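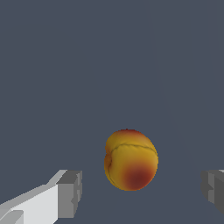

Learning Zone > Sports Explained > Soccer > How a Transfer Works

How Does a Soccer Player Change Teams?

When you change teams at school, a coach may simply hand you a different shirt. In professional soccer, it takes more paperwork. A player moving from one club to another is called a transfer, and there are rules that everyone must follow.

What is a contract?

A contract is a written promise between a player and a club. The player promises to train and play for the club. The club promises to pay the player. Every contract has an end date, and many last for 3 years. Until that date, the player cannot join another club unless both clubs agree.

What is a transfer fee?

If a club wants a player who is still under contract, it usually has to pay the player's present club. This payment is called a transfer fee. The money goes to the club, although the player may receive a better wage at the new team.

Suppose that Rikton would like to sign a goalkeeper from Dratthorpe. Rikton makes an offer. Dratthorpe may say yes, say no or ask for more. The two clubs can go back and forth many times before they settle on a price.
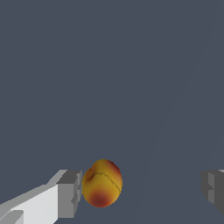

Once the clubs agree, the goalkeeper must agree too. A player cannot be sent to a new club without saying yes. Many players have an agent, a person who helps them talk about wages and read the contract carefully.

What is a medical?

Before signing, the player visits a doctor chosen by the new club. The doctor checks the heart, the knees, the ankles and any old injuries. This visit is known as a medical. If the doctor finds a problem, the club may change its offer or stop the transfer.

When can transfers happen?

Clubs may register new players only at certain times of the year. These times are called transfer windows. Most leagues have two – a long one between seasons and a shorter one partway through. A player whose contract has already ended may sometimes join a club outside the window. The rules differ from country to country.

What happens on the last day?

The last day of a window can be very busy. All forms must reach the league before the deadline. If a form is late, the player may have to wait months before playing for the new team.

Words to know

Free transfer: a move with no transfer fee, often when a contract has ended.
Register: to put a player's name on the official list of a league.
Wage: the money a player is paid for working.

Related items
What Does a Referee Do?
Why Do Teams Have Away Shirts?
How a League Table Is Put Together
The Offside Rule, Step by Step

Comments (3)

Chi-keung Chiang
My class of nine-year-olds read this together. They wanted to know whether a player can be swapped for another player. Could that be added?

Plumurstead Reader
Yes they can, my dad says it is called a part exchange and sometimes there is money as well

Bustamante
Clear and useful. My daughter now wants an agent.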